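Fostus retira la cuota de los asientos calefactables del Okon, pero solo a partir de enero

Los propietarios del Okon podrán calentarse la espalda sin pasar por caja. Fostus ha comunicado a su red de concesionarios que la calefacción de los asientos delanteros deja de ser un servicio por suscripción y vuelve a ser lo que fue durante décadas: un botón que se aprieta. La medida entra en vigor en enero, con buena parte del frío ya repartido.

El Okon salió a la venta con las resistencias instaladas de serie en los asientos y con la función bloqueada por software. Para activarla había que darse de alta en Claltiten, la aplicación de la marca, aceptar unas condiciones más largas que el manual del coche y pagar una cuota mensual. El comprador llevaba el cable debajo, lo había pagado y lo paseaba a diario, pero necesitaba permiso para usarlo. Fostus lo llamaba «confort flexible».

La flexibilidad tenía sus límites. No se podía contratar un mes suelto, el mínimo eran 3, y la renovación era automática salvo aviso previo. Más de un usuario descubrió en pleno julio que seguía pagando por tener el asiento caliente. El servicio de atención al cliente respondía que la función estaba disponible todo el año y que no era responsabilidad de la marca que el cliente no quisiera disfrutarla.

El cambio de rumbo llega después de que la asociación de propietarios del modelo presentara una reclamación conjunta con 461 firmas. El escrito pedía que se devolviera el dinero y que se separara de una vez lo que es un servicio, como la información de tráfico, de lo que es una pieza atornillada al coche. A lo segundo la marca ha dicho que sí. A lo primero ha contestado con un código de descuento para el próximo mantenimiento, canjeable, cómo no, a través de Claltiten.

En su comunicado, Fostus no menciona la reclamación. Explica que «la escucha activa» le ha permitido «reimaginar la experiencia térmica a bordo». Traducido al castellano: quitan el cobro. El documento ocupa 2 páginas y la palabra «gratis» no aparece en ninguna.

Quedan fuera del anuncio otras funciones que también se activan mediante pago. El encendido automático de las luces largas, el volante calefactable y el modo de conducción deportivo seguirán en el catálogo de la aplicación con sus tarifas actuales. El caso del volante tiene su gracia —comparte mando con los asientos—, de manera que al pulsarlo en enero se calentará la espalda del conductor y en la pantalla saldrá una oferta para las manos.

Cómo se hará la actualización

Los coches conectados recibirán el cambio a distancia. Según la circular, basta con dejar el vehículo aparcado, con cobertura y con la batería en buen estado, y aceptar la instalación cuando lo pida la pantalla central. Durante el proceso no se puede arrancar, abrir el capó ni utilizar la radio. Conviene no empezarlo en la puerta del colegio.

Los Okon de la primera serie, con un módulo de comunicaciones más antiguo, tendrán que pasar por el taller. Sorrentino, el grupo que vende la marca en la mayor parte de la región, ha confirmado que hará la operación sin coste en sus 4 centros y que ya admite citas. El grupo recomienda pedir hora con tiempo y avisa de que no ofrecerá coche de sustitución, aunque sí café. Un vehículo sin cita previa se quedará como está, es decir, frío.

Quien tenga una cuota en curso no debe dar nada por hecho. La circular señala que los contratos activos «se extinguirán a su vencimiento natural», una expresión delicada para decir que seguirán cobrándose hasta que se agote el plazo. La asociación de propietarios aconseja entrar en Claltiten, desactivar la renovación automática y guardar el justificante. La opción está en el apartado «Mi bienestar», dentro de «Preferencias avanzadas», un lugar al que no se llega por casualidad.

Tampoco está claro qué pasa con el mercado de segunda mano. Hasta ahora, la suscripción iba ligada al titular y no al coche, y varios compradores se encontraron con que los asientos habían perdido el calor en el cambio de nombre. Fostus asegura que la función quedará vinculada al número de bastidor y viajará con el vehículo. La asociación ha pedido que ese compromiso conste por escrito en la documentación de venta. De momento consta en la aplicación, que se actualiza sola.

El precio del Okon, por cierto, subirá también en enero. La marca lo atribuye a la evolución de los costes logísticos y niega cualquier relación con los asientos. En los concesionarios todavía no tienen las nuevas tarifas, aunque sí los carteles, que anuncian la calefacción delantera como novedad de equipamiento de la gama.
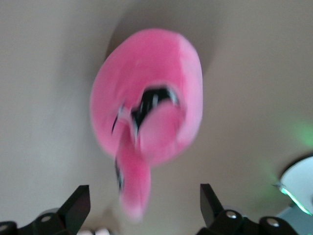

Los asientos traseros, que también llevan las resistencias puestas, no figuran en la circular. Preguntada por ellos, Fostus responde que estudia «distintas fórmulas de acceso».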